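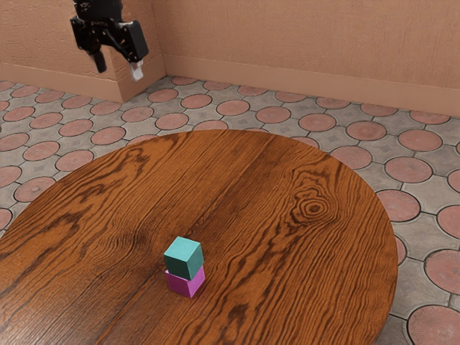
Simulated table cell, gripper open and clear of the stack.

Subject: Re: [sim-manip] Norkora open day, Cocco stacking demo
Date: 19th January

On the list it was asked:
> Is the Cocco demo at the Norkora open day going to run on the
> real arm or in the renderer? And has the contact model changed
> since the March release? We still see the lower cube creep when
> the fingers close on the upper one.

Renderer only. The real cell at Cesis is being recabled and won't be available to visitors. We will show the two-cube scene, teal on magenta, on the round wood table with the tiled room behind it. The scene file is in the Huria repository under demos, revision 2772. Please don't use 2125, as the wrist camera offset in that one is wrong.

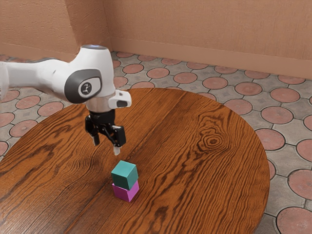 The contact model has changed. Friction is now set per pair, so fingertip to cube and cube to cube no longer share a value. I ran 607 episodes with the new settings and logged the lower cube pose at every step. Creep was under a millimetre in all but three of them, and those three started with the stack badly rotated. Logs on request.

Visitors can move the arm from the second terminal. Speed is capped at 70 per cent. Textures on the table and floor are randomised between sessions unless you pass the fixed flag, so set it if you want to compare runs.
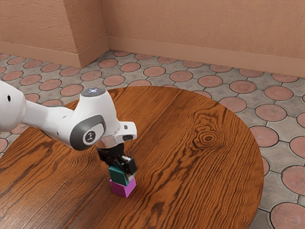

Gripper at the upper cube, fingers pointing down.

One open point: the renderer and the physics step drift apart on the older laptops after long sessions. Restart between groups until the patch is in.

If you are bringing your own controller, send me the interface version before the day.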